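Capítulo 4
Comportamiento de los tejidos frente al plegado y la arruga

4.1 Introducción

En los capítulos anteriores se han tratado la fibra y el hilo como elementos aislados. El tejido, en cambio, es una estructura plana formada por la interacción de dos o más sistemas de hilos, y sus propiedades mecánicas no se deducen directamente de las de sus componentes. Un hilo de algodón de alta resistencia puede dar lugar a una tela que se arruga con facilidad, y un hilo mediocre puede producir, con el ligamento adecuado, un paño de caída aceptable.

Este capítulo se ocupa de las deformaciones de baja carga: flexión, cizalladura y compresión lateral. Son las que intervienen en el uso ordinario de una prenda o de un paño doméstico, muy por debajo de la carga de rotura. Al terminar su estudio, el alumno deberá distinguir entre pliegue, arruga y caída, calcular la rigidez a la flexión a partir de la longitud de voladizo y seleccionar el ensayo adecuado para cada tipo de artículo.

4.2 Terminología

Se denomina pliegue a la doblez intencionada del tejido según una línea definida. La arruga es una deformación no intencionada, de trazado irregular, que persiste total o parcialmente al retirar la carga. La caída designa la forma que adopta el tejido por acción de su propio peso cuando se apoya solo en una parte de su superficie.

La distinción entre pliegue y arruga no es mecánica. En ambos casos las fibras del lado exterior de la curvatura trabajan a tracción y las del interior a compresión; lo que cambia es el radio, la orientación respecto a la urdimbre y el tiempo de permanencia. En los tejidos listados, la desviación de las listas permite apreciar a simple vista la dirección de las dobleces, mientras que en los tejidos lisos el relieve solo se percibe por la sombra.
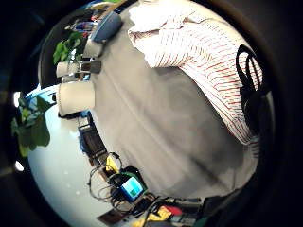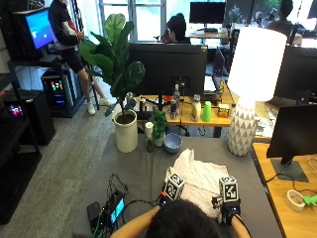
Figuras 4.1 y 4.2. Tela blanca con listas finas rojas, con dobleces (4.1), y paño blanco arrugado (4.2), ambos sobre superficie gris.

La recuperación de la arruga depende de tres grupos de factores. El primero corresponde a la fibra: módulo elástico, diámetro y contenido de humedad. Las fibras celulósicas forman puentes de hidrógeno entre cadenas que se rompen durante la flexión y se restablecen en la nueva posición, de modo que la deformación queda fijada. El segundo grupo corresponde al hilo, donde la torsión limita el desplazamiento relativo de las fibras. El tercero corresponde al ligamento: a igualdad de densidad, el tafetán presenta más puntos de cruce que la sarga o el raso y ofrece mayor fricción interna.

Los acabados modifican este comportamiento. La reticulación de la celulosa con resinas mejora el ángulo de recuperación a costa de la resistencia al desgarro. El suavizado con siliconas reduce la fricción entre hilos y facilita el retorno, aunque su efecto disminuye con los lavados sucesivos. Galindo y Guimarães discuten ambos tratamientos en la monografía citada al final del capítulo.

4.3 Medida del ángulo de recuperación

El ensayo consiste en doblar una probeta rectangular sobre sí misma, aplicar una carga normalizada durante un tiempo fijo y medir, tras un periodo de reposo, el ángulo que forman las dos ramas. Un ángulo de 180 grados indicaría recuperación completa; un ángulo nulo, deformación permanente total.

En las prácticas de este curso se empleará una carga de 500 gramos. Se ensayarán por separado las probetas cortadas en sentido de urdimbre y de trama, dobladas por el haz y por el envés. Las probetas no deben tocarse con los dedos en la zona de doblez, y se descartarán las que presenten arrugas previas. El acondicionamiento se realizará a 20 grados Celsius; toda variación de la humedad ambiente debe anotarse en la hoja de resultados.

A efectos de clasificación interna, los valores inferiores a 80 grados se consideran recuperación baja, y los comprendidos entre 80 y 90 grados, recuperación limitada. Para valores superiores se aplicará la escala del apéndice B.

4.4 Rigidez a la flexión

La rigidez a la flexión G se obtiene mediante el método del voladizo. Se desliza una tira de tejido sobre un plano horizontal hasta que su extremo libre, al flexionar por su propio peso, alcanza un plano inclinado de referencia. La longitud de flexión C es la mitad de la longitud saliente, y G se calcula como el producto de la masa por unidad de superficie y el cubo de C, expresados en unidades coherentes.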